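Student Projects > Workspaces and Storage
December
By J. Lecomte

Two Surfaces, One Bench: Where Small Things End Up in a Shared Workroom
Project report, Nutcombe workroom

Background

The Nutcombe workroom has a work table with a desk standing directly behind it. The desk is higher than the table and everyone in the room uses both. For my project I looked at what gets left on the two surfaces, how long it stays there, and whether a simple storage change would cut down on lost hardware. The idea came from a plain problem. In the fall we reordered screws twice, and both times the old ones were found later.

I kept a log for three weeks. Each entry had the item, the surface, and whether it had moved since my last check. I did not tidy anything during that time. At the end the log had 58 entries. Many were the same items seen again, so the number of separate things is smaller.

The desk collects hardware. Black screws and nuts lie in a loose spread on the right side, with an L-shaped hex key and a small dark red knob next to them. The knob is close to the front edge. The table below collects things of a different kind, such as the pink notebook at the upper left and the little artificial succulent at the lower left.

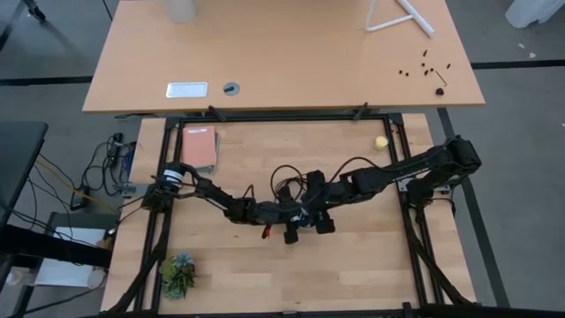 What the log showed

Items fell into two groups. The first group I called "parked." These are things with no real job on the bench that have had the same spot for so long that people work around them. The succulent is parked. So is the notebook, although it gets turned a little from time to time.

The second group I called "loose." These are parts someone took out, used some of, and did not put away. Loose items moved at almost every check, and they were the ones that got lost. The desk has a round gray cable grommet set into the wood, and twice in the log I wrote down a nut sitting right beside it. I can't show that anything has gone down there, but it is the first place I would look.

Cables do not fit either group. They stay attached to something at one end, so they can't be put in a bin, and the slack goes wherever there is wood to lie on. I started out leaving them off the log and added them in the second week. A tangle of thin dark strands takes up more table than a box would, and small parts are hard to see underneath it. 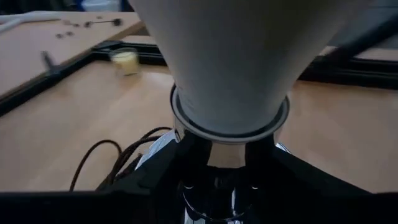 For the storage trial I compared two options. The first was the Siltard tray, a shallow tray with fixed sections. The second was a Pletalus box with a lid. Both were bought with the class supply money. Each one got a week on the desk with a paper label on it and no other instructions.

People used the tray more. It was open, so putting a screw in it took no longer than putting it down on the wood. The box kept things safer -- nothing spilled when it got bumped -- but the lid was usually closed and parts were left on top of it. I had a bag of 1,000 mixed screws to sort into each at the start, and I would not do that again. Most of the sizes were never touched.

Neither one did anything for the table. Parked items stayed parked. I tried asking people if the notebook could move to the desk and got three different answers.

Recommendations

1. Keep an open tray on the right side of the desk, back from the front edge.
2. Put the hex key in the tray with the screws it fits.
3. Cover the grommet when it is not in use.
4. Tie up cable slack before starting a job.
5. Leave the plant where it is.

Limits

I was the only one keeping the log, and I checked at different times of day, mostly after 2 p.m. Mornings are hardly covered. The tray was also tried first, so it may have gotten more attention for being new.

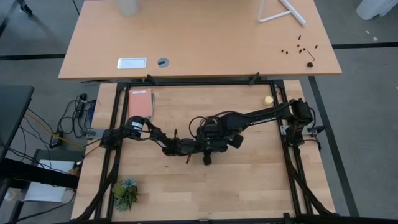 J. Lecomte
Student, Workspaces and Storage project

The log sheets are in the folder by the workroom door. Anyone who wants to repeat this should pick the item names before starting. I used "knob" and "cap" for the same part during the first week and had to go back and fix it. I would also draw a map of both surfaces and mark positions on that. Writing "near the corner" turned out to be hard to read later, and the table has four of them.

Contact the Nutcombe projects page | Copyright Nutcombe Student Projects | Back to top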